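3.2 How people decide a bottle is worth keeping

I should say up front that I came into this part of the study with a hunch, and the hunch was wrong. I figured people in Mullby held on to drink bottles because of the deposit. Soudabeh Ghasemi kept telling me to go look in their kitchens first, and she was right – hardly anyone we talked to brought up the money until we did.

We mailed the survey to 4000 households in November and got 1324 back. Of those, 923 said they had refilled a single-use bottle at least once in the past week. The follow-up interviews were the fun part (for me, anyway). People told us about bottles for plant food, bottles for windshield fluid, one for holding a window open. A retired bus driver had a favorite that he'd been filling for nearly 3 years and he got a little defensive when I asked why.

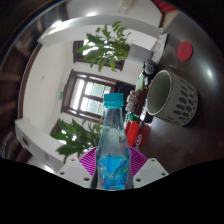
Figure 3. A clear bottle with a turquoise screw cap and blue liquid in the lower part.

What came up over and over was the cap. If it closed well and was easy to grip, the bottle stayed. If it leaked in a bag even once, out it went, and people remembered that leak in amazing detail! Rezaei's idea of "container trust" fits pretty well here, though I'd stretch it to cover smell too, which our coding sheet left out until Guðlaug Lauritsen added a column for it.

Shape mattered less than I expected. Tall bottles got complaints about fridge doors, and people kept them anyway. I come back to the fridge door problem in 3.4, where the Drirance interviews tell a somewhat different story.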